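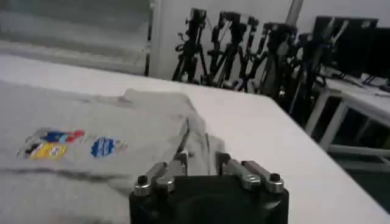 # Capítulo 2. Extendido y plegado de prendas de punto

El plegado constituye la última operación manual que recibe una prenda antes de pasar al estante, a la bolsa o a la caja. Su ejecución condiciona el aspecto con el que la prenda llega al usuario y el espacio que ocupa en el almacén. En los talleres y establecimientos en los que se manipulan 1000 prendas por jornada, una pequeña irregularidad en el extendido se repite en toda la pila y acaba por inclinarla. Por este motivo el presente capítulo trata el extendido y el plegado como operaciones distintas, cada una con su propio criterio de aceptación.

El contenido corresponde al segundo bloque del curso de Manipulación y Presentación Textil que se imparte en el centro de formación de Wenia. El texto base fue redactado por Mircea Pană y revisado para esta edición por Despina Nistor, quien amplió el apartado relativo a los estampados y reordenó los ejercicios finales. El alumnado que haya cursado la versión anterior encontrará modificada la terminología: lo que antes se denominaba «cara de trabajo» recibe ahora el nombre de *cara vista*.

## Objetivos del capítulo

Al término de este capítulo, el alumnado deberá ser capaz de:

- reconocer la cara vista, el bajo, los costados y el escote de una prenda de punto que se presenta arrugada o parcialmente doblada;
- extender la prenda sobre la mesa sin deformar el tejido;
- situar el estampado respecto de las líneas de doblez;
- efectuar el plegado rectangular básico y comprobar sus medidas.

## 2.1 La superficie de trabajo

La mesa debe ser lisa, estable y lo bastante amplia para que la prenda abierta quede apoyada en toda su anchura. Se recomienda un tablero blanco o de tono claro. Sobre él destacan con facilidad las pelusas oscuras, los hilos sueltos y las manchas transferidas por una prenda anterior. Las prendas grises de tono claro, muy frecuentes en las colecciones de punto, exigen mayor atención en este aspecto, dado que el contraste con el tablero es menor y el borde del tejido puede pasar inadvertido cuando se examina con rapidez.

Las esquinas redondeadas son preferibles a las vivas, en las que el punto se engancha al retirar la prenda. Antes de iniciar la jornada se pasará un paño seco por el tablero y se revisará el canto con la palma de la mano. Toda rebaba se comunicará al responsable de sección.

La iluminación cenital resulta suficiente para el plegado. Para la inspección de manchas se añadirá una luz lateral, que acentúa el relieve de las arrugas y permite distinguir un pliegue del tejido de una marca permanente. En los locales comerciales, donde la mesa comparte espacio con vitrinas, estanterías y otro mobiliario, se procurará dejar libre un pasillo de 100 cm por el lado desde el que trabaja el operario.

## 2.2 Lectura de la prenda

Una prenda recién sacada del cesto o de la bolsa rara vez muestra su forma completa. Suele presentarse recogida sobre sí misma, con una capa encima de otra y con crestas de tejido que ocultan las mangas o el escote. Se entiende por *lectura* el examen breve que precede a cualquier movimiento y cuyo fin es averiguar qué parte de la prenda se tiene delante.

El operario buscará en primer lugar el estampado, si lo hay. En una camiseta o sudadera con dibujo en el pecho, este indica a la vez la cara vista y la orientación de la prenda. Los dibujos de personajes son especialmente útiles a este respecto, ya que su posición erguida señala la dirección del escote. Los emblemas redondos y las composiciones abstractas ofrecen menos información, y en tales casos se acudirá a las costuras.

En segundo lugar se localizará el bajo, reconocible por su dobladillo o por su banda elástica. Conocidos el bajo y la orientación, los demás elementos se deducen sin necesidad de levantar el tejido.

Las prendas lisas carecen de la primera referencia. Para ellas se emplearán la etiqueta interior y la profundidad del escote, que en la mayor parte de los patrones es mayor en el delantero que en la espalda.

## 2.3 El extendido

El extendido se realiza a dos manos. Cada mano toma un extremo de la capa superior, a la misma altura, y lo eleva lo justo para separarlo de la capa inferior. El centro del tejido puede ceder ligeramente entre ambas manos; esa comba es normal en el punto y se corrige al depositar la prenda. Una tensión excesiva, por el contrario, ensancha la malla y deja ondas a lo largo del bajo.

Separadas las capas, la prenda se desplaza hacia el operario y se deposita comenzando por el borde más alejado. El aire retenido entre ambas capas se expulsa con el dorso de la mano, desde el centro hacia los costados. En los tejidos jaspeados conviene repetir esta pasada una segunda vez, pues el propio dibujo de la mezcla disimula las arrugas menores.

Los estampados requieren una precaución adicional: no se pinzarán con los dedos ni se frotarán en seco. Cuando una arruga atraviese el dibujo, se corregirá tirando con suavidad del tejido situado a ambos lados.
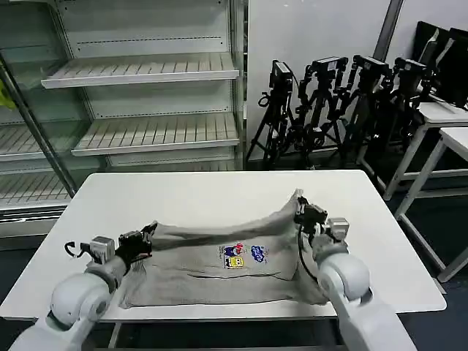
**¿Por qué punto debe sujetarse una prenda de punto al extenderla?**

Se sujeta por los extremos de la capa que se desea mover, lejos del estampado y del escote, con las dos manos a la misma altura. Si existe costura en ese punto, se tomará la costura junto con el tejido, ya que soporta mejor la tracción. En ningún caso se levantará la prenda por una sola manga.

## 2.4 Criterio de aceptación del extendido

La prenda se considera extendida cuando cumple las condiciones siguientes:

1. El bajo queda paralelo al canto delantero de la mesa.
2. Las mangas, si las tiene, reposan sobre el tablero sin retorcerse.
3. Ninguna arruga cruza las futuras líneas de doblez.
4. El estampado se aprecia completo, sin partes ocultas por el propio tejido.

Se toleran los pliegues blandos en el cuerpo de la prenda, siempre que desaparezcan con una pasada de la mano. No se toleran los dobleces interiores, es decir, aquellos en los que la capa inferior ha quedado recogida bajo la superior. Para detectarlos se palpará la superficie en busca de zonas más gruesas - el tacto resulta aquí más fiable que la vista, sobre todo en la felpa.

Una prenda que no supere la comprobación se levantará y se extenderá de nuevo desde el principio. La corrección parcial, muy habitual entre principiantes, consume más tiempo y suele desplazar el defecto hacia el costado opuesto. 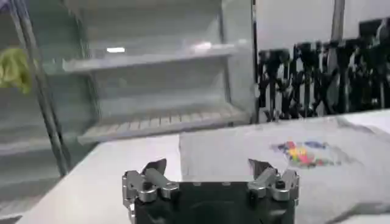 ## 2.5 El plegado rectangular básico

El plegado rectangular reduce la prenda a una pieza de 30 cm de anchura, medida adoptada en este curso por coincidir con la de los estantes del aula. Se parte de la prenda extendida con la cara vista hacia abajo, de modo que el estampado quede en el exterior al concluir.

Se doblará primero un costado hacia el centro, con su manga vuelta sobre el cuerpo, y a continuación el otro. Ambos dobleces serán paralelos y sus bordes podrán solaparse hasta 2 cm. Después se llevará el bajo hacia el escote en un único movimiento y se asentará el pliegue con la mano plana. La pieza resultante se girará para comprobar que el dibujo ha quedado centrado.

En los estampados de gran tamaño, el último doblez puede dividir la imagen. El plegado en tercios, que se expone en el capítulo siguiente con las muestras de las series Miltholm y Hullstead, ofrece una solución para esos casos.

## Términos introducidos

**Cara vista.** Lado de la prenda destinado a quedar en el exterior una vez plegada.

**Lectura.** Examen previo de la prenda para determinar su orientación.

**Doblez interior.** Pliegue oculto de la capa inferior.

**Comba.** Descenso del tejido entre dos puntos de sujeción.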